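Print this article | E-mail this article

Drawer placement practice (robot manipulation)

Drawer placement practice is the set of rules used when a robot with one or two hands puts an object into an open drawer, or takes it out. In simulation work the best known written form is the Curcombe Rules, a short document first prepared for the Borkel tabletop tasks and later taken over, with changes, by other groups. The rules cover the condition of the furniture before a trial, the way the object is held and lowered, the position of the hand that is not in use, and the manner in which the result is recorded.

Origin

The Borkel tasks were made for comparing control programs on simple household work. In the first version each laboratory decided for itself what "the object is in the drawer" should mean. One group accepted a can which lay across the drawer wall, another group accepted only a can lying flat on the drawer floor. The published results could therefore not be compared. The Curcombe text was written to repair this. Its first edition had 24 clauses, and most of them are still in force with only small changes of wording.

A second text, the Admasu Notes, is often printed together with the rules. It is not binding. It collects advice from operators and explains how doubtful cases were decided.

Condition of the scene

The rules say that the scene must be simple enough for a failure to be traced to one cause. Furniture has to stand clear of other objects, and the table between the cabinet and the hands should be free. A distractor, meaning an object that plays no part in the task, is permitted if it is named in the trial sheet. Bowls and cups are the usual choice.

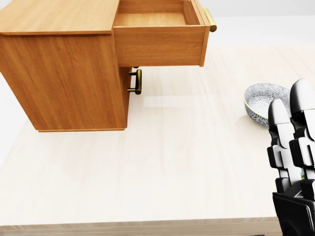 Simulated tabletop with the cabinet drawer open and empty. A patterned bowl stands at the right, partly behind the robot's fingers.

Under clause 2 the drawer must be open far enough for the object to pass without touching the front panel or the back wall. The clause gives no fixed distance, because cabinets differ in depth. The drawer interior is checked before an insertion trial, and anything found inside it is written down. Handles are treated as part of the furniture and not as separate obstacles. A contact between the fingers and a handle during placement is nevertheless recorded — also when nothing moves.

Holding and lowering

For cans and similar round objects the rules prefer a grasp near the upper end, so that the lower end can enter the drawer first. The object may be tilted. A tilted approach is even advised where the drawer is shallow, as it keeps the fingers farther from the side walls. The object must not be dropped from above the level of the drawer walls. The gripper opens only when the object has support from below, and it leaves by the same path on which it came, as far as the arm allows.

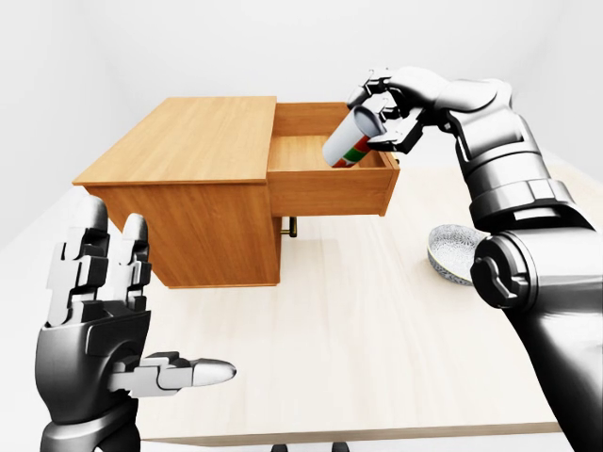 A can held at an angle over the open drawer by the right gripper. The left hand is raised at the lower left.

The Admasu Notes add that the speed should be reduced before the lower end of the object passes the drawer wall. Many operators find this point too late to judge by eye and set a fixed height in the program instead.

The second hand

In a one-handed task the second hand has to wait outside the working area, in a posture which is stated in the trial sheet. An open hand with the fingers upward is common. The hand may not support the cabinet or hold the drawer unless the task is declared as two-handed. This is the clause most often broken by learned controllers, which sometimes move both arms together although only one is needed.

Recording

Each trial is recorded as complete, partial or failed. A placement is complete when the object rests fully inside the drawer and both hands are free of it. Partial means that the object is supported by the drawer but extends over a wall. All other results are failed. The Cutora format, used for the trial sheets, reserves code 902 for trials stopped by the operator. These are kept in the file and are not counted as failures, but their number must be given in any report.

Criticism

Some users consider the rules too strict for early development, and the waiting posture in particular is seen as artificial. Others object that the text says very little about closing the drawer. A draft addition on closing was circulated in September and asks for contact with the front panel or the handle only. It has not yet been adopted.

See also: Grasp planning; Tabletop manipulation; Trial sheet

Contact the editors | Copyright Borkel Reference Pages | Back to top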